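Small Radios, Big Patience: Two Months With Window Blind Motors

When I moved to my new apartment in October, I had 18 windows and no wish to pull on cords every morning. So I ordered blind motors from three makers, Hundeo, Tatero and Vandach, and I let them work side by side.

The Hundeo motor was the fastest to install. You clip it to the bead chain, press one button, and the hub finds it. Its weak point is the noise. In the bedroom it woke me before the light did, and the slow mode helps only a little.

Tatero costs 129 dollars for one motor, and for this price I expected a better app. The position slider jumps back when you let it go, and a schedule made for one room sometimes appears in another. The motor itself is strong and quiet, so I kept it and moved it to my own controller.
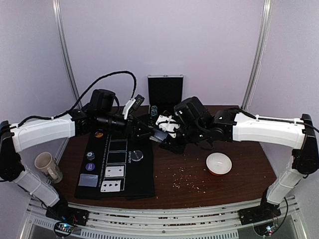
Kjærgaard

With Vandach the battery was my main worry. The box promises 1000 cycles on one charge. Mine asked for the cable after 900, and I can live with that. It also remembers its end points after the battery is empty, while the Hundeo must be set again from the beginning.

All three joined my Zigbee network, but the Vandach does not repeat the signal, so the far end of the hallway still needs a plug in between. If you rent, measure your chain before you order. Mine was too thin for the gear in the Hundeo, and the adapter took nine days to arrive.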